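Cabinet and Closet Swap Moves to October
May 2020 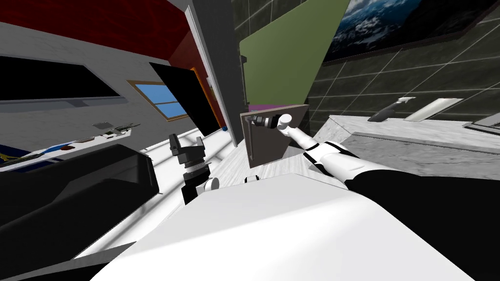
The spring household swap at Firport Hall will not go ahead. We have booked the hall again for October, and everyone who reserved a table keeps it. If you would like your money back instead, write to Heledd Kemeys at the hall office before the end of the summer.

Last year's swap raised $2,991 for the roof fund. Most of that came from kitchenware and small furniture, with very little from clothing, so we are giving clothes fewer tables this time. There will be room for up to 64 tables in all.

Many of you are clearing out cupboards at the moment. Please hold on to what you find. The hall has no storage and we can't take early drop-offs, even small boxes. Wash linens before you pack them, tape lids to their pots, and put screws and hinges in a labeled bag with the piece they belong to.

Meirion Ruddock is still looking for 2 people with a pickup truck for the morning of the swap. Table fees are unchanged. Paint, mattresses and car seats are not accepted.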